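Bramwell open house, 27/12/2022

I have wanted to get inside the Bramwell family history library ever since my aunt mailed me a photocopy from there (one page, a ship list, with our name spelled three ways), and the holiday open house finally gave me the excuse. What a day! I got there before the doors opened and was nearly the last one out.

The library belongs to the Hiltuvau Society, which collects records of families who left the villages near Viturbridge and settled along the river here. Mercy Masanja led our tour. She grew up two streets over and knows the parish registers the way other people know their own phone contacts. There were 20 of us in the group, and she found a surname for almost everyone before we had even reached the reading room.

My favorite stop was the map drawer. The Skunduvgate sheets show every farm by the owner's name, and I found my great-grandfather's plot next to the mill, just where Dad always said it was. I may have squealed.

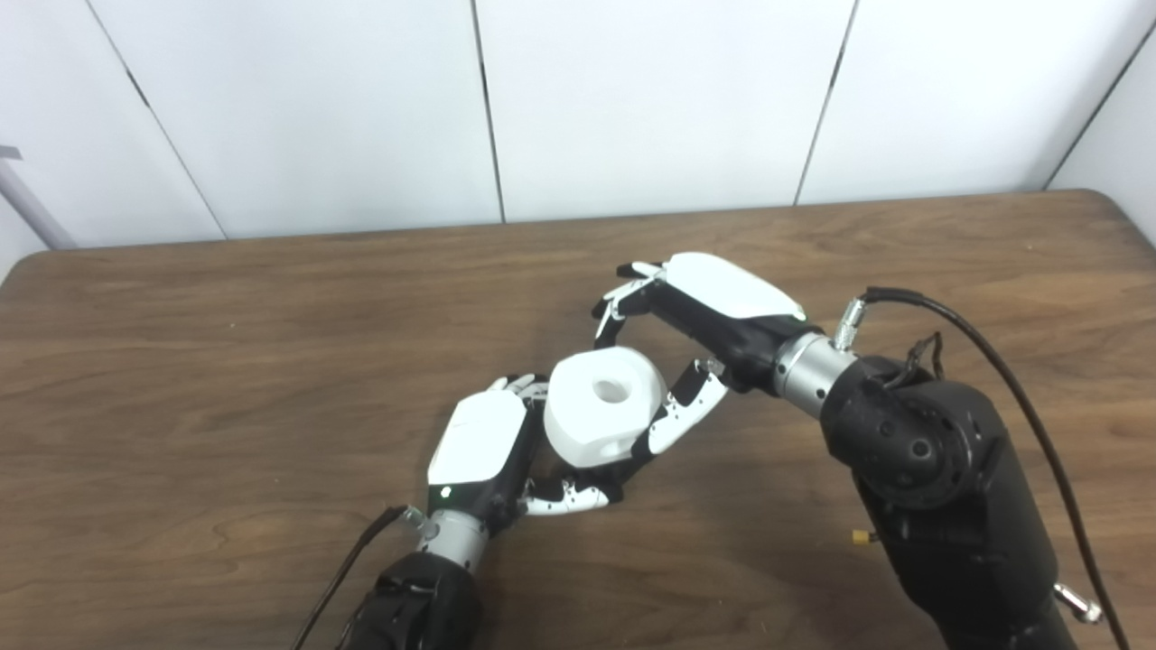 Two robotic hands with a white cylindrical block.

After lunch we were allowed to handle four of the church books, which are written in a cramped script I can barely read. Mercy sat with me through a baptism entry, letter by letter, until "Anna" came out of the squiggles. The society has 2000 obituaries indexed so far, mostly clipped from local papers, and the card file is open to anyone who walks in.

Membership gets you the newsletter and six lookups a year, and I signed up on the spot. Bring pencils (no pens in the reading room) and a sweater, as the back stacks are chilly. The next open house is in March, and I'm already working on my cousins to come along with me.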